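Jodholm 300 Work Jacket

Item no. 2148
Color: Navy
Supplier: Agyeman Workwear

The Jodholm 300 is a mid-length jacket intended for warehouse, grounds and maintenance staff. It is issued in unisex sizing and may be embroidered with a department name at the time of order.

Specifications
Fabric weight: 300 g per square meter
Closure: two-way front zipper with storm flap
Pockets: two chest, two side, one inside
Sizes: XS to 4XL
Carton quantity: 12

Ordering
Orders of 200 pieces or more are shipped directly from the Kusow warehouse. Smaller orders are filled from local stock — please allow an additional week in August, when the embroidery department operates on reduced hours. Embroidered items cannot be returned.

Care
Machine wash at 104°F with similar colors. Close all zippers before washing. Do not bleach. Tumble dry on low. New garments should be washed separately the first two times.

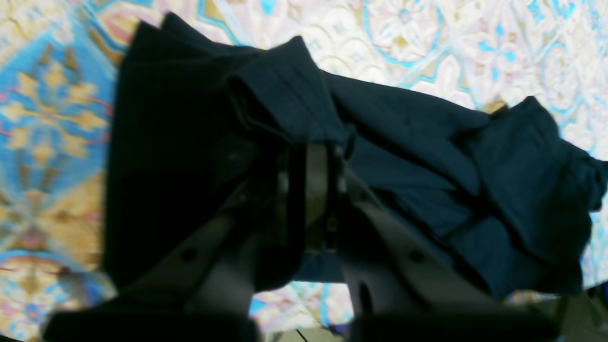
Dark navy fabric, unpressed.

Related items
Udon 117 Work Pants, navy
Jodholm 200 Vest, navy or gray

Size samples are available to account holders on request. Inquiries should be directed to Teodor Olszewski, Customer Accounts, before 3 p.m.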